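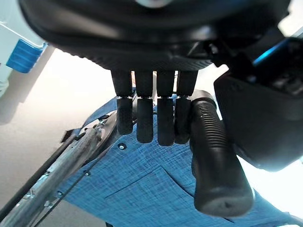

Navdale Mending Room: Blue Cloth Month

The Navdale Mending Room is on the ground floor of the old McGrath building, next to the print shop. We take in torn, worn, and stained fabric, fix what we can, and send the rest to be cut up for patches and stuffing. June was given over to blue cloth, mostly because Cusen closed out a storage unit and sent us what was in it.

The delivery came to 200 bags. Some held clothing, some held seat covers and cushion covers, and a good many held plain lengths that had never been made into anything. The bags were not labeled by type. Murray Landry opened them in the back hall and sorted by weight of cloth first, then by condition. The color was left for the second sort because the hall has poor light.

A few notes on how the month went follow, along with the pictures. Anyone who wants the sorting sheet can ask at the front desk.

Spreading and checking

Every piece gets laid out flat before we decide anything. Folded cloth hides wear along the crease, and a piece that looks fine in a stack can turn out to be thin down the middle. Check both faces. Run a palm over the surface and feel for places where the weave has gone soft. Mark damage with a safety pin. Chalk rubs off, and the blue marking pens we used to have were useless on this batch for obvious reasons.

Pallavi Kaushik kept the log. She writes down the kind of cloth, the fault, and who took it. Her rule is that a piece without a log number goes back to the end of the line, and she did hold people to it this month.

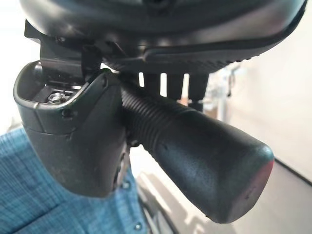
The second sort was by shade, and it took longer than the first. We ended up with light, medium, dark, and a fourth group for anything that had faded unevenly. The uneven pieces are hard to patch well. If the patch matches one end of the piece, it stands out at the other. Daiane Brito has been cutting patches from inside hems and the backs of pockets, where the color has held, and then washing them a few times before sewing them in. It works better on cotton than on anything with polyester in it.

We ran out of medium blue thread in the second week. Plikasa had two boxes under the counter and let us have them at the school price. The shade is slightly greener than the old thread, so please don't mix the two on one seam. The old spools are in the tin and the new ones are in the drawer.

Seams

Most of the faults in this batch were seam faults. The cloth itself was sound and the stitching had given way, usually at a corner or wherever two panels met at an angle. Open the seam a little past the damage on both sides, press it, and sew it again with a shorter stitch. Take out all of the old thread. Loose ends left inside will work through to the front in the wash.

Please use the 80 needles for medium weight and leave the heavy ones for canvas. We broke several by using whatever was already in the machine. 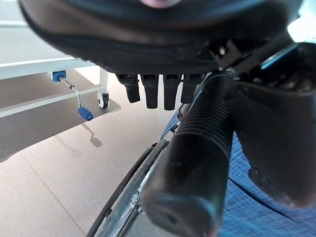 Patterned pieces went on a shelf of their own. They are slower to repair, and Rosângela Coutinho asked that they be given only to people who have done at least a few plain ones. In a medium blue with a fine crosshatched look, like the cloth at the right, a patch set even slightly crooked will show. The darker seam lines running on the diagonal help, as you can follow one of them and put your own stitching close to it. Pin first, step back, and look at it from a distance before you sew. If the lines drift, unpin it and start over.

Rosângela also wrote out a short guide to matching a weave. It is taped inside the cupboard door. The main points are to cut the patch along the threads, turn the edges under by the same amount all around, and keep the iron off the right side of the cloth. She prefers hand stitching for the last side. The machine tends to push the patch out of line there.

Pressing and folding

Finished pieces were pressed on the long board and folded in thirds. We used to fold in half and half again, but the stacks leaned. Leave pressed cloth to cool before it is folded, or the crease sets in the wrong place. The pins come out before pressing, and Murray would like them back in the jar.
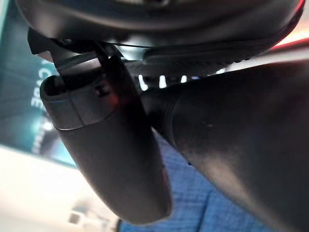
At the end of the month Zuleica Barbosa went through the log and added it to the running total. The room has now repaired 3,278 pieces since it opened, and about 12 bags from Cusen are still waiting. Those are mostly heavy covers that need zippers, and we don't have zippers long enough. Plikasa is looking into a roll that can be cut to length.

The clothing has gone to the rack by the front window and can be taken by anyone who needs it. Covers and plain lengths are in the side room. If you want a particular size, leave a note with the measurements and your phone number, and Pallavi will check the log.

Scraps bigger than a hand are in the patch bin. Smaller ones go in the sack for stuffing. Please keep buttons and snaps out of the sack.

The room is open until 8 p.m. through the summer. Use the side door after six, as the print shop locks the front.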